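1 June 2021

Sat up far too long with the budget again – tea gone cold, grid paper everywhere. Ustix want a deposit on the two arms before July, and I still think one would do us nicely while we learn. The hand-held grippers are the cheap part, bless them, and I'd happily buy 16 if the pads were cheaper to replace. Almost 200 dollars for spares on the Drallcombe quote!

Went back to picking up wrappers at the tray for a bit, and felt better for it.

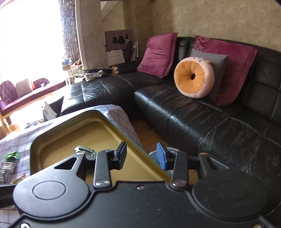 Imtiaz Munshi reckons we should lease for a year and put the savings into servicing. I'll ring Tokholm about their rates.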